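Sorting Cleaning Cloths by Color: Final Report
Qusai Khalaf and Manaia Costigan
November 18, 2023

3. Method

The task was limited to small household cloths of the kind kept for dusting and wiping. Each trial began with cloths of different colors placed on a wooden tabletop and ended when every cloth was in one plastic bin. Folding was not required. A cloth that hung over the rim counted as a miss. The table position and the bin were kept the same for all 241 trials.
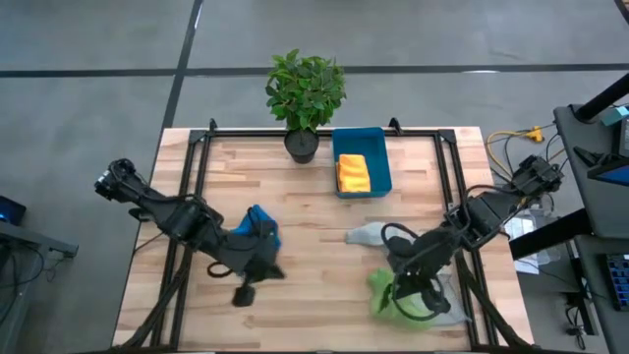 Starting shape was recorded as flat, folded or crumpled. We first planned to score color as well, but Rami Sfeir pointed out that color and fabric weight were linked in our set, so the two effects could not be separated. Color was kept only as a label in the log.

4. Results

Misses were counted in 80 trials. Most involved cloths that started flat, where one corner trailed behind and caught on the rim. Crumpled cloths were more compact and went in with fewer misses. Overlapping cloths were logged separately and are listed in Table 2.

The full log has 1,342 entries and is stored in the Barnance project folder.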